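Trirkska Household Machines Discussion Group
Minutes of the January meeting

Held in the upstairs room at Roreck, starting at 6:30 p.m.
Chair: Vilja Toivonen
Minutes: Esko Karppinen

1. Welcome and last month's minutes

Vilja welcomed everybody, and gave a particularly kind welcome to the new faces along the window side, who had come through some dreadful slush to be with us. The minutes of the last meeting were accepted with one correction: the cost of the coffee urn was put down under the wrong month, and your minute-taker is sorry for the confusion it caused.

2. Matters arising

The letter to Civetti about borrowing their showroom for the spring open evening has gone out and we have had a friendly reply. They would like us to keep the number of visitors to 50, and they need to know by the end of next month whether we want the loading door open. Vilja will answer them. The question of name badges was put off again.

3. Main discussion: can a machine do the living room yet?

Vilja opened by reminding us that we spent most of last year on kitchens, and that several members had asked, quite reasonably, for a change. Her proposal was to take the living room as our subject through the spring, and to stay with the dull jobs: straightening a throw, plumping and turning cushions, picking things up off the carpet, smoothing a seat cover after somebody has been sitting on it. She feels that soft things are where the claims and the real work part company, and that we would all learn something by being patient with them.

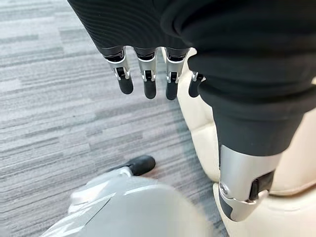
There was a good long talk about hands. Members who had followed the subject for years said that a five-fingered hand looks wonderful and gives people confidence, but a lot of the plain fetching and carrying can be done with something much simpler. Others felt that our houses were built for hands, from the drawer pulls to the zippers on the cushion covers, and that sooner or later the fingers will earn their keep. Vilja asked that we try to judge by the job and leave looks out of it, though she admitted she finds that hard herself.

Your minute-taker then gave his report on speed, which he had promised in the fall and had been fretting over ever since. He has been keeping a notebook of his own housework, by hand, and finds that he did 786 small chores over the period, most of them so short that he would never have called them chores before he started writing them down. His point was that a helper who needs several minutes for each one may still be a help if it can be left alone, and is no help at all if somebody has to stand over it. This led to a lively exchange, and the coffee was let go cold.

A question was raised about shop floors, where the same machines are often said to be further along. The feeling in the room was that folding and stacking stock on a level table, under good light, is a kinder job than anything in a family home. The Lu shop has offered to let us come and watch their packing bench one morning, and there was warm support for going.
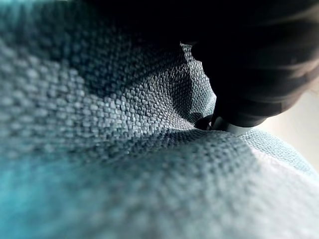

Cloth took up the rest of the item. It was said more than once, and by people who do not usually agree, that cloth is difficult because it never sits the same way twice. A cup stays a cup wherever you set it down, but a blanket has to be understood afresh every time - where the edge is, how many layers you have hold of, whether you are pulling the blanket or the cover underneath. One member who used to do upholstery repairs explained how much of her work was done by feel, with her eyes on something else entirely, and she wondered how much of that could ever be written down. We could happily have listened to her all evening.

On the main question, the group's opinion as it stands this January is that machines can do parts of the living room, slowly, with a person close by, and that none of us would yet leave one to get the room ready for guests. Two members asked for it to be recorded that they think this too gloomy. It is so recorded, and with affection.

4. Money

We have been offered a grant of 1000 toward the open evening, provided we send in a one-page plan. Esko to draft it and Vilja to read it over.

5. Any other business

The key to the upstairs cupboard has gone missing. Please check your coat pockets. Members are also asked to bring a cushion cover from home to the next meeting, any size, with a zipper if possible.

The meeting closed at 8:40 p.m.

Actions
Vilja - reply to Civetti about numbers and the loading door; fix a morning with Lu
Esko - grant plan; copies of the chore notebook for anyone who asked
All - cushion covers, cupboard key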